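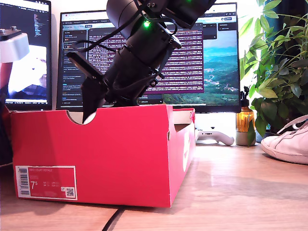 Open shoebox on the desk, red card, lid off.

Ticket: Returns labels printing blank or half blank
Opened by: Anouk Vermeulen, returns desk
Assigned to: Karim Tahiri
Status: Resolved, monitoring
Priority: Normal

Reported 23rd February

Labels from the thermal printer at the returns desk are coming out blank, or with only the left half printed. It started after the morning batch. The packing bench printer is fine with the same file. I have turned it off and on and put in a new roll. Customers are waiting for shoe exchanges, so I am writing the return numbers by hand for now.
Anouk

Update 1 - Karim

Looked at the queue on the print server. Jobs arrive and clear normally and no errors are logged. Sent a test page from my own machine and got the same half label. That rules out the returns PC. Asked Anouk to run the self-test by holding the feed button while switching on.

Update 2 - Anouk

Self-test printed. The text is faint on the left and missing on the right. Does that mean the printer is broken? The roll is from the new Pamavent delivery. The old rolls were Granberg and we have none left on this side.

Update 3 - Karim

Not necessarily broken. A bad self-test means the fault is in the printer or the labels, so I have stopped looking at the software. Two things to check:

- Is the new roll direct thermal? Scratch the surface with a fingernail. It should leave a dark mark.
- Is the print head latch closed on both sides? It can feel shut with only one side caught.

Update 4 - Anouk

Scratched it, no mark at all. Latch is closed on the left, not sure about the right.
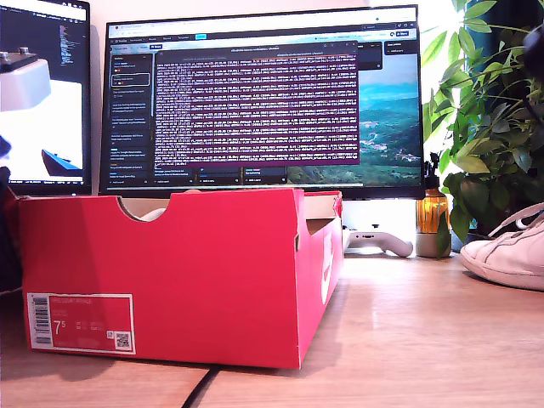 I also tried a roll borrowed from Toon Van Beek at the packing bench. With that one the left half is dark and clear but the right half is still missing, so it is better but not fixed.

Update 5 - Karim

Then there are two faults. The Pamavent rolls are thermal transfer stock, which needs a ribbon, and this printer does not take one. The faint text was probably the head marking the coating a little. The missing right half is most likely the latch.

Came down to the desk. The right-hand latch was held open by a strip of backing paper folded under the hinge. Removed it, cleaned the head and roller with an alcohol wipe and let them dry. Closed the lid by pressing on both corners. Self-test is now clear across the full width with Toon's roll.

Update 6 - Karim

Printed 7 labels from the live queue. All scan. Darkness had been turned up to maximum at some point, so I set it back to the normal value. Please leave it there, as high settings wear the head out.

Checked the stock cupboard with Siebe Wuyts. We have 3 boxes of the wrong rolls. The order form has the transfer code on it, one digit different from the direct thermal code. Siebe has corrected the form and will ask Pamavent for an exchange. Mawuli Wumbei is sending over a box of the right ones from the Bakker site, nearly 200 labels left on the open roll and the rest sealed.

Update 7 - Anouk

Working all afternoon. Handwritten returns have been re-entered and relabelled. Happy for this to be closed once the new rolls arrive.

Update 8 - Karim

Rolls received and loaded. Leaving the ticket on monitoring until the exchange goes through.

Related tickets
Packing bench printer skips every second label
Skutitz scanner does not read small barcodes
Order form: wrong stock codes since October
Print queue stuck after server restart
Request for spare roller, returns desk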